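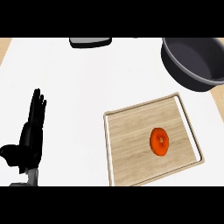
Visit to the Semeniuk test kitchen: what happened with the wrist

Reading time: 4 minutes
Last updated: May

I went to Semeniuk because Mieke Goossens wrote to me that they had a fault they were ready to talk about. Companies usually invite visitors when everything works, so I said yes on the same day.

The building is behind the old freight station and the entrance is hard to find. Mieke waited for me at the gate. She leads the safety work. Upstairs I met Fulgencio Olvera, who writes the control software, and we sat down with coffee before going to the robots.

Their project is called Sanesar. It is a robot hand and arm for simple kitchen jobs, such as moving cut fruit from a board into a pot. They train it first in simulation and then copy the same program to the real arm. In simulation the orange slice task had gone very well. Fulgencio showed me the last series before the fault: 100 runs, and not one stop. On the real arm the first morning was also fine.

In the afternoon the hand came down on the cutting board and did not stop pushing. The force sensor in the wrist showed 158 newtons before Ludmila Kováčik pressed the red button. The limit in the program was much lower. The board cracked along its length and one finger was bent. Ludmila was standing outside the marked area, so she was not hurt, but she told me that the sound was very ugly and that she still hears it.

I asked why the limit did not work. The answer took most of my visit. The force sensor sends its value to the controller over a small converter made by Wurus, and after an update the converter started to send old values when the line was busy. The controller read a number, the number was low, and it continued to push. There was no check on how old the number was. The longest delay they found in the log was 320 milliseconds - a short time for a person, but long for an arm that is moving down.

In the simulation the force value always arrives at once, so this could never appear there. Fulgencio was open about it. He had planned to add a delay to the simulation in winter and other work came first.

After lunch we went down to the cell. The cracked board is on a shelf with a paper label. The arm was running again at low speed, and I could watch from behind the glass while it reached for a slice, missed, and tried again. Now it stops by itself if the force value is too old. Ludmila pulled out the sensor cable to show me, and the arm stopped at once. She did it 2 times, the second time because I was looking at my notes.

They also put a soft layer from Skikeck under the board. Mieke does not count this as a safety measure. It only saves boards, she said, and I was glad to hear her separate the two.

One question stayed open. The red button is on the left side of the cell, and the person who watches the screen sits on the right. I asked about a second button. Mieke wrote it down, and Fulgencio said that it was already on a list. I would like to know how long the list is.

I left at half past four. They want to publish the full fault report before summer, with the logs, and Mieke promised to send it to me.

We use cookies to count visits to this page. By continuing to read you accept this.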